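Ticket 921 – Tablecloth creeps and wrinkles on craft table, rope will not lie flat
Status: open
Location: Barkville workshop, table 4
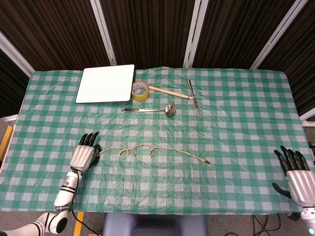
Photo: Holroyd Craft Rooms, Barkville

Reported problem
The green-and-white checkered plastic cloth on table 4 does not stay put. It slides toward the front edge during knot sessions and wrinkles up under people's wrists. The thin beige rope keeps its twist and pulls back into loops when laid out straight. Three loops in the photo, two close together and one farther along. The end is frayed.

Notes so far
1. Checked the overhang. The cloth hangs well over the front and side, and the weight of the front drop seems to be what moves it. Pulled it back and smoothed it by hand. It crept forward again before the session ended.

2. Put cloth clips on both sides. This stopped the sideways movement. The front still creeps, but less. The clips get in the way of anyone working at the corners.

3. Tried a different cloth, the heavier Plakia one from the cupboard. No movement at all, but it is plain and people lose track of their spacing. The checks are useful for that – one square between knots is how the handout is written. Went back to the checkered cloth.

4. Rope: hung a length from the coat hook overnight with a weight on the end. It came down straighter and stayed that way for most of the next session. A second length, taken directly off the Cetik spool, looped up again as soon as it was put down. Same rope, so the difference is the hanging.

5. Frayed ends: tape works if it goes on before cutting. Taping after cutting leaves a fat tip that will not go through a tight loop.

Workaround until closed
Clip the cloth at the sides only. Hang rope the night before. Tape, then cut through the middle of the tape.

Still to do
– Find a grip liner to go under the cloth. Ticket 116 had the same request for the sewing table and was closed in August without a fix.
– Trim the front drop if the liner does not hold.
– Add the taping step to the handout.

Last updated 2024-04-24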